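Recording grasp demonstrations by remote control

Before you start, home the arm and check that the leader handle and the gripper open and close together. If they are out of step, run the Vekton alignment routine again. Keep the emergency stop within reach of whoever is driving.

Start with drink cans. They roll, they dent, and they show up a heavy hand quickly. Lay the can on its side on the table and bring the gripper in slowly, with one finger pad on either side of the can. Close until both pads touch, pause, then close a little more. Lift only after the pause – the model needs to see a clear break between gripping and lifting.
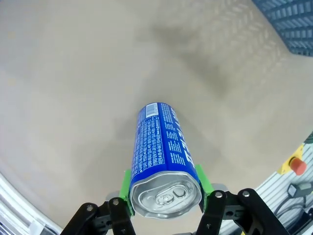 Change the starting spot and the angle of the can after every take. Lyle Brannigan recorded his first 34 takes with the can in the same place, and the trained policy reached for that place no matter where the can was. We threw them out and started over.

Aim for 100 good takes per object. Delete any take where you bumped the table, regripped or stopped to think for more than a few seconds. Small corrections on the way in are fine and worth keeping.

Save each take with the object name, your initials and the take number, then copy the folder to the Ovollow drive before you shut down the arm.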